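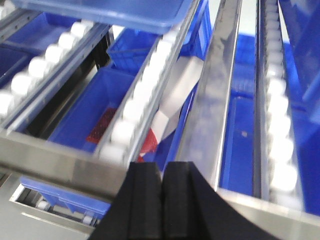
How I Set Up Gravity Flow Shelving for Small Bottles and Blue Bins

I pack small stuff for a living. Bottles mostly, plus the cartons and leaflets that go with them, and for years I kept it all on flat shelves and spent half my day reaching to the back for the old stock that somebody (me) had shoved behind the new stock. Then I switched to gravity flow, and I'm never going back! If you haven't used it, the idea is simple. The lanes slope, you load at the high end, you pick from the low end, and whatever you put in first comes to you first.

I get emails about my setup all the time, so I finally wrote the whole thing out. It took me a couple of tries to get right, and I'll tell you where I messed up.

What you'll need

A flow rack frame with adjustable crossbeams (mine is a secondhand Skovach)
Roller tracks cut to your frame depth
Stainless channels for anything small and round
Bins and shallow trays, ideally with smooth bottoms
A tape measure, a level, a marker and a rubber mallet
A friend, for the long pieces

Step 1: Sort your stuff into "rolls in a bin" and "slides on its own"

Do this before you buy anything. I dumped everything out on the floor and made two piles. Small bottles that are all the same size can go single file, right in a channel, no bin at all. Anything odd shaped, floppy or easy to lose goes in a bin, and the bin goes on rollers. I ended up with way more in the bin pile than I figured, so I had to send back a few channels and get more roller track. Kurnow took them back with no fuss but the shipping stung.

Step 2: Hang the crossbeams

Put the back beam up first, higher than the front one. My frame has slots every inch or so, which makes it easy to fiddle with. Snug the beams in by hand and don't hammer them home yet, you'll be moving them again, trust me. Check each beam end to end with the level. You want slope from back to front and none from side to side, otherwise your trays will drift into the neighbors.

Step 3: Drop in the roller tracks

A narrow tray is happy on two tracks. A big bin wants three if you can spare them, especially if it's going to be heavy. I set my tracks by putting the actual bin upside down on the beams and marking where its edges landed. Hook the back end first, then lower the front until it seats. Give every roller a spin with your finger as you go. I had 21 that wouldn't turn out of one secondhand batch, and one stuck roller in the wrong spot will stop a light tray dead.
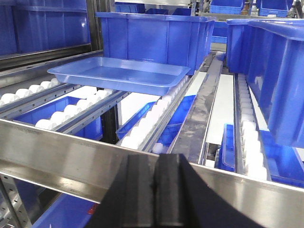
Leave a little side clearance for the bin rims, too. I measured mine at the base the first time, like a dope, and the rims are wider than the base on pretty much every bin I own. Two of them side by side locked together like puzzle pieces and I had to pull the whole row apart. Guide rails between lanes help a lot here. Mine came scuffed up and they work fine.

Step 4: Set the slope

Load one lane with the real thing, let go at the top, and watch. If it creeps and stalls, raise the back beam one slot. If it comes down hard enough to make you jump, drop it one. Test it full and test it nearly empty, because a light tray behaves nothing like a packed one. Channels without rollers need to be a lot steeper than you'd guess. I started out with mine nearly as shallow as the roller lanes and the bottles just sat there looking at me.

When you're happy, now you can get the mallet out.

Step 5: Load the bottle channels

Feed them in from the top, one at a time, all facing the same way. Keep a hand at the bottom for the first few so they don't come in hot. My friend Hemant Vishwakarma likes to fill his channels right to the top, but I leave room for a couple more so I can top up without a juggling act. We've argued about this for years.

Step 6: Look over your bins

Scratches and smudges on the sides don't matter one bit. What you're checking is the underside and the rim. Run your palm along the bottom and feel for burrs or cracks that could snag on a roller. Then press on the rim at each corner. I bought a stack of 28 used bins from a place out in Prurkcombe and most of them looked rough, but they've been terrific.

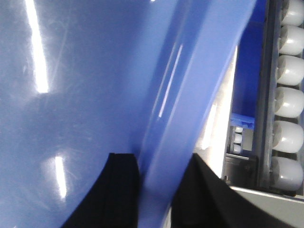
A wipe with dish soap and warm water takes off most of the haze, and old label glue comes up with a little cooking oil. Skip the scouring pad. Dry them all the way before they go back on the rack, wet plastic picks up dust like crazy.

Step 7: Give it a week

Pick from it the way you normally would and keep a scrap of paper taped to the upright for gripes. Mine said "leaflets too far left," "tray three sticks," and "move the big bin down!!" I fixed all of it in one evening. Keep the heavy bins low and your fastest movers between your waist and your shoulders.

Upkeep is next to nothing. I vacuum the rollers once a month and wipe out the channels when they start to look dull. Spare rollers snap right in, so keep a bagful in a drawer near the rack.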